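Budgeting for a robotic disassembly cell

Budgeting for a robotic disassembly cell is the business of working out, before anything is ordered, what it will cost to set up and keep running a bench where a robot arm takes apart used goods such as desktop computers, printers or small appliances. It is a rather homely branch of automation planning compared with the grand exercises carried out for car plants, and most of the people who practise it are workshop managers, college technicians and owners of small recycling firms who have a good many other things to be getting on with. The subject overlaps with ordinary capital budgeting, though it has acquired some habits and a little vocabulary of its own.

Background

Planning for robots in factories grew up around new products, where every part arrives in the same place, facing the same way and in the same condition. Taking things apart is a more wayward affair. A batch of used computers may contain several makes and ages of machine, with screws in different places and cables tucked wherever the last person left them, and the budget has to leave room for all of that variety. For this reason writers on the subject tend to spend less time on the arm, whose price is on the quotation for everyone to see, and a great deal more on the things that surround it.

One approach often taught to newcomers is the Welldale sheet, named after the Welldale repair workshops where Roy Furnival drew it up for his own use. Furnival divided a proposed purchase into what is bolted down, what is handled, and what is paid for every month, and he asked that each line be filled in by the person who would have to live with it. The sheet fits on one side of paper, and a good part of its lasting popularity is surely owed to that.

Main items of cost

The arm and its controller are usually bought together, and small arms meant for bench work are sold by reach and by the weight they can carry. A planner will normally start from the heaviest single part that has to be lifted out (in a desktop tower this is commonly the power supply) and add the weight of the gripper itself, which is surprisingly easy to forget when one is comparing catalogues late in the day.

The table comes next. Slotted aluminium is widely liked, as fixtures can be moved along the grooves and clamped again wherever they are wanted, and the same table can then serve quite a different job the following year. It costs more than a plain bench, and the nuts, brackets and clamps are generally charged separately, so they deserve a line to themselves.

Fixtures and holders cover everything that keeps the work still or gives a removed part somewhere to sit. For computer work that may mean a flat plate beside the case, set with small blocks and slotted holders, on which something as slight as a memory module can be laid. Such pieces are seldom right the first time, and most seasoned planners allow for a second round of them, and some for a third. 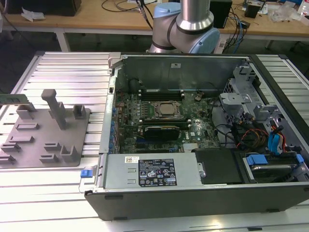 Category: Fixtures and workholding

An open tower laid on its side is a kind and convenient thing to plan around, with the board facing upward and the drives and power supply within reach from above. It does take up a generous amount of table, all the same, and the fixture plate has to go somewhere too. Planners are therefore advised to lay out the real case and the real plate, at full size, before settling on the length of the table or the reach of the arm. Loose cables want thinking about as well. A bundle of power wires looping past a drive bay can easily get in the way of a gripper, and the time spent coaxing it aside is time that has to be paid for.

Test stock is the supply of used machines on which the cell is tried out. Luzius Eder, whose notes on small workshops are still passed about, suggested setting aside 200 units of mixed age for a first season of trials, and storing them somewhere dry and close by, with shelving counted in the price. Smaller workshops often manage with 44 or so, taking care to put them back together and use them again.

Staff time is the item most often undervalued. Somebody must teach the arm its movements, tidy the bench, sort what comes off it and deal with the odd machine that will not open. The Welldale sheet counts these hours in the monthly part, where they sit beside electricity, spare gripper fingers and the service contract.

Methods of purchase

Outright purchase remains common among colleges, which tend to have money at one point in the year and very little afterwards. Leasing suits recycling firms with a steady flow of work, and terms of 5 years are usual, with the table and fixtures sometimes left out of the agreement and bought separately. Suppliers such as Narkar offer the arm, controller and table as a single package, while Feltton is better known for selling fixtures piece by piece, which is a blessing to anybody who already owns a decent bench. Escobar rents out whole cells by the month, and a number of workshops have used this as a gentle way of finding out how much space and attention a robot needs before they commit themselves.

Quotations should be read for what they leave out. Delivery, fitting, training and guarding are the usual absentees, and a planner is well within his or her rights to ask for each of them to be priced in writing.

Timing

Orders are often placed in August, so that the equipment can be settled in before the autumn. Lead times vary a good deal between suppliers, and Furnival's own rule was to allow eight weeks between the arrival of the arm and the first day of useful work, during which the fixtures are altered, the staff trained and the first few cases opened by hand alongside the robot for comparison.

See also

Capital budgeting
Electronic waste recycling
Machine tending
T-slot table
Workholding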